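# Count the garments before the hours

Most proposals for a clothes-handling dataset give their size in hours or in episodes. I think both figures are poor guides to what a policy will learn, and that the people who fund collection should stop asking for them first. The number I would ask for is how many different garments were handled, on how many different surfaces, by how many different hands.

My own experience is with Dobre, a set of garment demonstrations recorded with hand-held grippers. The first plan called for 2000 episodes in a rented room at Darwood, using 12 garments on a plain table. The throughput was excellent. Operators became fast, the logs were tidy, and the policy trained on the result folded those 12 garments on that table and did little else of use.

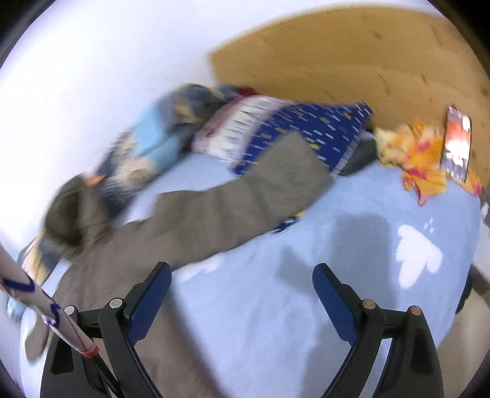

Variation in the surroundings is usually treated as a nuisance to be added late, once the skill has been learned in clean conditions. I hold that the order should be reversed. A bedroom gives a learner things that a bench does not. An olive-grey jacket spread on a light blue sheet has one sleeve running up to a dark blue printed cushion, and there is a crumpled blanket and a floral cloth further up the bed. The policy has to work out where the garment stops and the bedding starts, and both are wrinkled fabric. The gripper also puts its own dark shadow on the sheet. A model that has only seen shadows on a table top will have weak grounds for ignoring this one.

Jade Chan, who ran labelling on the project, objected to this on cost. Her argument was that a domestic session yields fewer usable episodes per day, and she was right. Our figures fell from 220 a day at Darwood to nearly 160 in homes. Some of the loss was travel and setting up. The rest was failed tracking, mostly where walls were white and bare and the camera had few features to hold on to.

I accept the figures and dispute the unit. If the 220 contain the same jacket laid out in the same way, the second hundred adds very little. We held out a group of garments in June and trained on equal numbers of episodes from each source. The home set did better on garments it had not seen, and the gap was widest on anything padded or hooded.

Padded clothing deserves a separate word. Thin cotton forgives a bad grasp. A quilted layer slides against its lining, so the jaws can close on the outer fabric and leave the inner one behind. Collection plans tend to favour T-shirts and towels because they are cheap, easy to reset and easy to score.

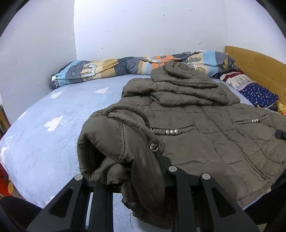 The scoring is part of the trouble. Clultik, the annotation tool we used, wanted a single success flag for each episode, and operators learned which garments earned it quickly. Tamara Tudose proposed marking each grasp separately, with a field for the number of fabric layers held. It slowed labelling down. It also let us keep episodes in which the fold failed but the first three grasps were sound, and we had been throwing those away.

There is a reasonable case against my position. Wide variation with few repeats can leave a learner with no firm grip on any single task, and a small team may do better with one garment type done thoroughly. Druteretti took that route with pillowcases and got a reliable result. I would only ask that such a dataset be described as what it is, and that its episode count not be set beside that of a mixed one as if the two measured the same thing.

For the next round I have asked for a cap on repeats per garment, a rule that no operator resets the same item twice in succession, and a published garment list. The hours can go in an appendix.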